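Can any of these things wipe a counter yet?

gridlock_pete
Page 2 of this argument and we're still going in circles, so let me ask it plainly. My sister sent me one of those clips where an arm loads a dishwasher and plays soft piano music at you. Sped up, I'm sure. Is there a machine I could put in my kitchen in July that would wipe down a counter after tacos? Wiping! Not folding a fitted sheet!

Efrain_T
I fool around with arms most evenings, so I'm biased, but wiping is closer than you think. Picking up the sponge is the annoying part. It squishes, it tips, and if you grab it by the foam it folds up on you. I've had runs where I got 20 clean grabs and then two where it just shoved the sponge across the table like a cat.

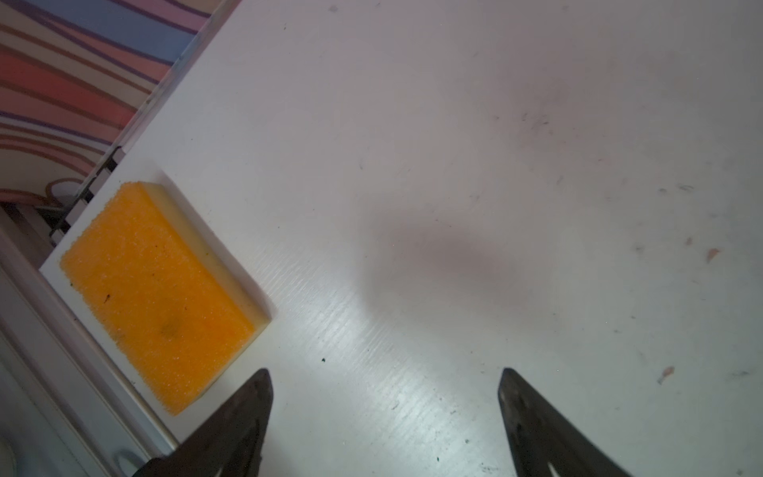 Sponge, orange side up, and a few crumbs of something still on the table.

Once it's holding the thing, a back and forth pass is easy. Knowing where the mess is, less easy.

marlo234
"Knowing where the mess is" is the whole job lol. Those little pink flakes on the right, would it go after them? And what about the gray scuffs up top? My kid can't tell a stain from the countertop pattern and he's got eyes.

Efrain_T
Flakes, sure, if I tell it to cover that patch. Scuffs it would scrub till the end of time, because it can't tell they aren't coming off. Fair point.

Ramesh Yadav
Going to disagree with both of you. I run second shift at Sedton and we've had a Griden arm wiping down fixtures for ages. Same fixture, same spot, same pad. It's boring and it works. You people keep asking for a maid when what you want is a jig.

gridlock_pete
Ramesh I don't have a fixture, I have a counter with a toaster, mail, and a banana on it.

Ramesh Yadav
So move the banana.

marlo234
If I have to clear the counter first I've done most of it already!! Takes me around 60 seconds to wipe it after that.

Efrain_T
Yeah, mine is slower than that, no contest. I still think it gets there. Pete, if you come by the Plilach meetup, bring the dirtiest cutting board you own and we'll try it.

gridlock_pete
Deal. I'm bringing the taco one.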